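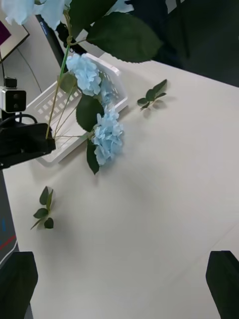 Stem by Stem: Working With Artificial Hydrangeas and Roses

By the home and interiors desk

Artificial flowers are sold on the strength of the bloom and judged at home on the strength of the stem. A good head on a badly handled stem leans, turns its back to the room and sheds leaves into the bottom of the vase. Most of the work of arranging them is preparation, and most of the preparation is dull. It involves a table, a basket, side cutters and an hour.

The palette for this feature is pale blue hydrangea and deep red rose. It is an old pairing and a forgiving one. The two flowers differ in nearly every respect that matters to the arranger: the hydrangea is a rounded cluster with a soft outline, the rose a single ruffled head with a clear face. The hydrangea gives volume. The rose gives direction.

The table

Work on a white or very light surface if you have one. Dark green leaves and grey-green stems show up against it, and so do the bits that come off. A timber dining table will do with a sheet thrown over it, although a sheet drags when stems are pulled across it and tends to gather loose leaves in its folds.

Clear more room than the finished arrangement will need. Artificial stems are long and do not curl up politely while they wait. The usual fault is to work in the gap between the basket and the edge of the table, which means every stem is lifted over the others and catches on the way.

Keep the basket to one side. A plastic basket with slotted sides is better than a solid box for storage, as air moves through it and dust has somewhere to go. It has one drawback. Thin stalks find the slots. Draw each stem out along its own length, end first where possible, and stop if it resists. A hard pull is how leaf sprigs part company with the stem.

Spread the stems before choosing any of them. Lay them with the cut ends toward you and the heads away, overlapping as little as the table allows. In this position you can compare length, head size and leaf placement at a glance, and pick up any one stem without disturbing the rest.

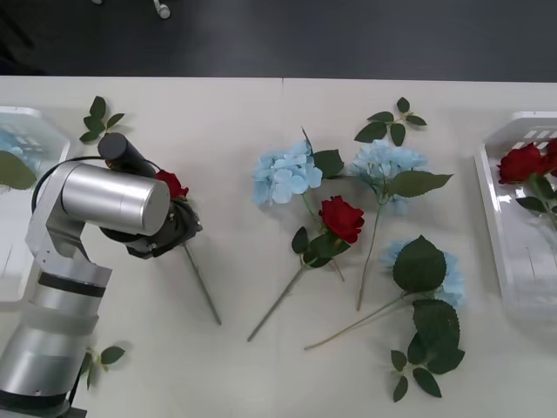
Three hydrangeas and a rose laid out at the centre of the table, stem ends toward the front. Loose leaf sprigs lie among and around them.

Reading a stem

Before bending anything, find out what is inside. Most long artificial stems have a wire core under a plastic skin, but the gauge varies a good deal, and some cheaper ones have a solid plastic stem with no wire at all. Hold the stem in both hands a short way apart and flex it slightly. Wire takes a set and stays there. Plastic springs back, and if it is pushed further it whitens at the bend.

Wired stems should be bent in several small moves over a length of stem. A single sharp bend looks like a break and usually becomes one. Put your thumb under the curve and work outward from the head. The stretch just below the bloom is the part people look at, so finish there and leave it alone.

Hydrangea stems that carry more than one head need separate treatment. With three blossoms on one stem, the weight is spread along it and the whole thing droops as soon as it is held by one end. That droop is useful over the rim of a wide vessel and a nuisance in a narrow one. Decide which you want before cutting. Splitting a branched stem into single heads gives you more placements, though each one will be short.

Check the leaves next. On both flowers the larger leaves are commonly pushed onto a small peg, and a firm press with the thumb will seat them again. If a leaf will not stay, a very small amount of clear craft glue on the peg is enough. Apply it with a toothpick and leave the stem lying flat until the glue has set.

Loose sprigs

Every batch produces a few loose sprigs, small pieces of green with a short stalk and a handful of leaves. Keep them. Set them apart on the table as they turn up and do not return them to the basket, where they will work their way to the bottom.

Sprigs do three jobs well. They cover the mechanics at the neck of a vase. They fill the bare stretch of stem that appears when a hydrangea has been raised too high. They also break the line where red meets pale blue, which can look abrupt if the heads are touching. A sprig with five leaves will do for most gaps, and a smaller one can be tucked under a single rose.

Stalks on these pieces are short, so extend them. Tape the sprig to a length of florist's wire with stem tape, stretching the tape as you wind. It sticks to itself only when stretched, a point the packet does not always mention.

Fluffing, and when to stop

Heads that have been stored flat need to be opened out. For a hydrangea, hold the stem under the cluster and separate the small florets from the centre outward with a fingertip. Turn the head as you go and look at it from the side. The aim is an even dome. Overworked clusters develop a hole in the middle that is very hard to close again.

Roses want less. Support the bloom near its base and ease the outer petals down and back one at a time. Leave the centre as it came. Many fabric roses are built in layers on a plastic stub, and pulling the inner petals loosens the entire head.

Steam helps with stubborn creases on fabric petals. Use a garment steamer on its lowest setting, held well back, and test one petal first. Keep steam away from anything glued.

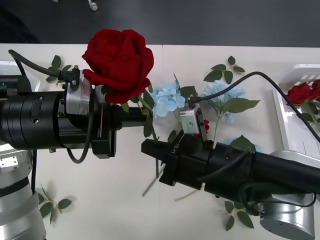 A red rose held near the base of the bloom, leaves still on the stem. Pale blue hydrangea heads lie close by for comparing colour.

Order of placement

Start with the hydrangeas. They settle the width and height of the arrangement and hide most of what is holding it up. Place the largest head low and slightly off centre, then a second higher and behind. A branched stem can go in last of the blue, so that its lower blossom falls over the rim.

The roses go in after, and should sit a little proud of the blue. A rose sunk level with a hydrangea disappears into it from across a room. Turn the faces in slightly different directions, with one facing the main seat or doorway. Red carries a long way, so use fewer roses than seems right and stand back before adding another.

Stem length is the last thing to settle. Put the stem against the outside of the vase, mark the point with a thumbnail, and cut below the mark with side cutters. Kitchen scissors will not get through the wire and will not be much good for the kitchen afterward. Where a long stem is likely to be wanted again, fold the end back on itself and leave it uncut.

Vessels and supports

Opaque vessels are simpler. The two used most often at this desk are the Trellgate cylinder, heavy enough to carry a full head of hydrangea without tipping, and the Matei low bowl, which suits cut-down stems and needs a block of dry foam fixed to its base. For foam, ask for the dry type. The wet type used for fresh flowers crumbles around wire.

Clear glass needs more care, as the stems are on show. Strip the leaves below the waterline, or where the waterline would be, and cross the stems in one direction. Glass pebbles will hold them. We have used the Flelomix grade 20, which packs closely enough to grip a thin stem and can be rinsed in a sieve.

Care and storage

Dust is the main enemy. A soft paintbrush or a hair dryer on its cool setting will deal with it if used every few weeks. Plastic leaves can be wiped with a damp cloth. Fabric blooms should be kept dry unless the maker says otherwise, reds especially, as the dye can run into anything pale beside it.

Direct sun fades blue faster than most people expect. An arrangement on a north-facing sill in Dulport, set up in July, had lost much of its colour on the window side by the end of summer, while the heads facing the room looked much as they did when they went in. Turning the vase would have evened it out. Moving it would have been better.

For storage, wrap the rose heads in tissue and lay them in the basket first, stems all one way. Hydrangeas go on top with nothing pressing on them. Loose sprigs belong in a paper envelope at the end of the basket, and the side cutters can go in with them.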